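Kultby armchair, Deller fabric upgrade: worth the extra?

Forum: Furniture and Upholstery
Started by marlow_t, February 11, 2025

marlow_t
Trying to decide between the standard fabric and the velvet on a Kultby. Standard is $2,055, the Deller velvet is $2,740. The store says the velvet is "rated for a lifetime of family use" and I would like to know who does the rating. Brown velvet chair on tile, same idea as what I'm considering:

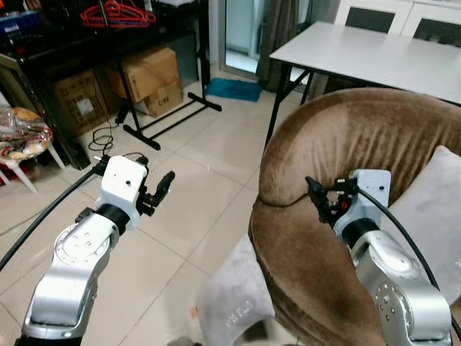 Farzana Kanagaratnam: Ask them for the rub count and the fiber content in writing before you talk about anything else. If the salesperson can't produce both, "rated" means somebody typed it into a brochure. I asked the same question in November about a Cladach loveseat and got a very nice email back with no number in it.

marlow_t
I did ask for the rub count. They said it was "well above domestic." No number.

pinecone88
I've had a Kultby in the Deller velvet for 5 years and it looks great. Two kids and a dog. Some of you would find fault with a free lunch.

Farzana Kanagaratnam
Glad yours held up. Which color, and do you know if it's cotton or polyester? Those wear very differently, and Deller has sold both under the same name.

pinecone88
Dark green. No idea what it's made of. It's soft and it wipes clean, so I'm guessing polyester.

Jean Chisholm
I did upholstery for a living and I wouldn't put much faith in rub counts either. The test rubs a flat piece of cloth back and forth until it breaks down. People don't sit like that. Where velvet goes on an armchair is the front edge of the arms and the top of the back, where heads and hands land, and what you get there is crushed pile long before you get a hole. A high number won't stop that. Steam it and brush it up and it comes back a few times, then less.

bricklayer_joe
So is the upgrade worth $685 or not

Jean Chisholm
For the cloth alone? I'd say no. I'd want to know what's under it. If the seat foam is the same cheap stuff in both versions, the foam goes first and you have a lumpy chair in a nice coat.

marlow_t
Store says "high resilience foam." Is that a real term?

Jean Chisholm
It's a real term. It gets used loosely. Ask for the density.

Farzana Kanagaratnam
I disagree with Jean a little on rub counts. A low number tells you plenty, even if a high one doesn't. I've seen fabric sold for living rooms that I wouldn't put on a headboard. Get the number, throw out anything poor, then worry about pile and foam.

Jean Chisholm
Fair enough. I can live with that.

ogilvie_fan
Skip both and get an Ogilvie. Solid frame, removable covers, and they'll sell you replacements. I paid $232 for a full new set of covers and it was like having a new chair.

bricklayer_joe
user name checks out

ogilvie_fan
I don't work for them if that's what you're getting at. I like my chair.

Farzana Kanagaratnam
Do they still sell covers for the older models? "Replacements available" is another one of those promises that tends to last as long as the current catalog.

ogilvie_fan
They did when I ordered. I haven't checked lately.

pinecone88
Still don't see why everyone assumes the store is lying. Mine has been fine.

marlow_t
I don't think they're lying, I think they don't know, and they're charging me more on the strength of it. Anyway, I wrote back asking for fiber content, rub count and foam density. I also asked what the "lifetime" warranty covers on the fabric.

Jean Chisholm
Look for the words "normal wear" in that warranty. Crushed pile will be in there as an exclusion, I'd bet on it.

marlow_t
Got the warranty PDF. Page two: "flattening or shading of pile is a natural characteristic and is not considered a defect." Fabric cover is for seams and color only. Still waiting on the foam density. Leaning toward the standard fabric, if I buy from them at all.

pinecone88
Your loss, it's a comfy chair.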